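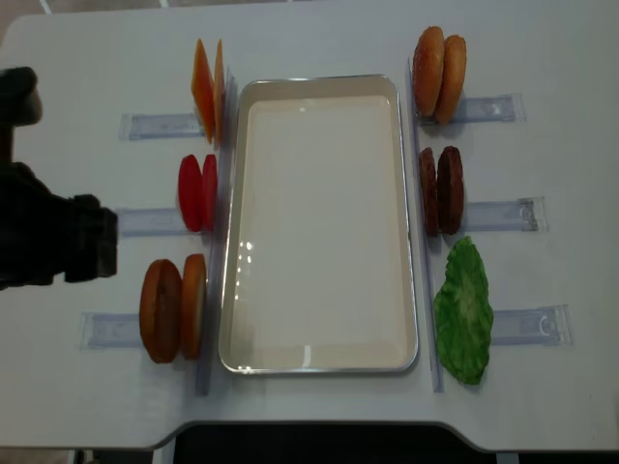
**Topic: ingredients standing up vs lying flat on the build station**

**gridlepat** wrote:
ok so redoing our burger station before October. Going with the middle tray, stuff on both sides, everything standing on edge in clear holders. Cheese, tomato, buns on the left, more buns top right. Two per slot, mostly. Tray stays empty til you build.

Question is do the buns need to be on both sides?? Partner says waste of a slot.

**mo_sesame** wrote:
Both sides. Left handed people exist.

**Tenham_Fryer** wrote:
disagree. One side, always the same side. We did split buns at the Pimbridge stand and people kept grabbing two tops. 102 burgers in one lunch and I was sorting out mismatched lids the whole time.

**mo_sesame** wrote:
thats a labeling problem not a bun problem

**Tenham_Fryer** wrote:
no time to read labels at noon

**quietgrill** wrote:
Why standing up at all? Tomato on edge is going to slump. Flat stack w/ paper between, done. Cheap too.

**gridlepat** wrote:
tried flat. Cheese sticks together, you peel 3 to get 1. On edge you pinch the one you want. Tomato I agree is the weak spot – has to be cut thick or it folds over.

**quietgrill** wrote:
ok fair on the cheese. Still wouldn't do tomato

**lunchrush5** wrote:
We have the Santoro rails, similar idea, clear acrylic. Look great for a week then scratch up. DON'T use the green scrubby side. Warm water, soft cloth, dry right away or you get spots. Paid 300 for the set, would of bought the steel ones if I'd known.

**gridlepat** wrote:
steel you cant see whats low tho. Whole reason I like clear. Glance down, oh, out of cheese

**Tenham_Fryer** wrote:
two per slot you're going to be out of cheese every other minute lol

**gridlepat** wrote:
its a layout test!! Refills come from the cooler under the counter. Holding more comes later

**kerer_kitchen** wrote:
fwiw I'd put the order of the build in the layout. Bottom bun nearest you, work away from yourself, top bun last at the far corner. So bun bottom left and bun top right kind of makes sense to me? Bottoms in one, tops in the other. Fixes the two lids thing.

**Tenham_Fryer** wrote:
hm. ok thats better. Still think someone mixes them on refill

**mo_sesame** wrote:
so… both sides. thank you

**quietgrill** wrote:
what did the whole refit come to

**gridlepat** wrote:
3275 with the counter and cooler. Trays and holders were the small part. Going to try kerer's way at 11 tomorrow, bottoms left tops right. Will post how the tomatos hold up

**lunchrush5** wrote:
soft cloth!!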